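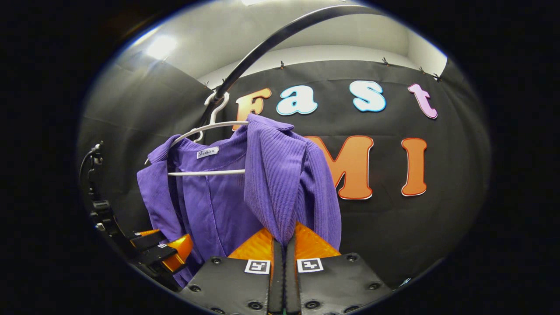
El sábado volvimos a contar aves en el humedal de Urrego, y el resultado definitivo, después de dos sumas y una discusión, es de 2.309 ejemplares. La primera suma daba 2.336, pero Rupert Strebel había anotado dos veces el mismo bando de cercetas, una en cada cara de la hoja, y lo defendió con bastante dignidad hasta que Marleny Grajales le enseñó las dos horas, idénticas. Para la próxima salida repetimos lo de la ropa: verde apagado, marrón, gris. Una prenda de canalé morado intenso, con su etiqueta de «Fashion» en el cuello, luce estupenda en la percha y conviene que siga allí hasta la hora del café. Las garzas no leen etiquetas, pero el violeta lo ven de maravilla.

Lectura: 3 minutos

Lo mejor de la mañana fueron las 297 fochas de la laguna norte, todas juntas y todas enfadadas. Nidia Agudelo las contó desde el dique, sola, con un contador de mano que se atasca en las decenas, y no aceptó relevo. También hubo un martín pescador, visto por cuatro personas y descrito por once.

Lo menos bueno fue el carrizo. Sigue avanzando por la orilla oeste y ya tapa media ventana del observatorio pequeño, de modo que desde el banco de la izquierda se observa, sobre todo, carrizo. İlker Baysal ha pedido permiso para segar una franja antes de mayo, cuando empiezan a criar los carriceros. Si no llega la respuesta a tiempo, habrá que esperar al otoño y sentarse a la derecha.

Buscar en el boletín... Ir

Vinh Tăng se encarga este año de las hojas de campo y tiene tres peticiones. Que se escriba con lápiz. Que «pato, grande» deje de considerarse una especie. Y que las hojas se entreguen el mismo día, aunque hayan caído al agua; la de la parcela sur se secó sobre un radiador y se lee casi entera.

La siguiente salida será también en sábado, a las siete y media de la mañana, desde el aparcamiento de la compuerta. Traed botas altas, porque el sendero del dique está blando en el último tramo. Hay seis prismáticos para prestar y un telescopio con el trípode cojo, que va muy bien si alguien lo sujeta. Los perros se quedan en casa, incluidos los que «nunca ladran».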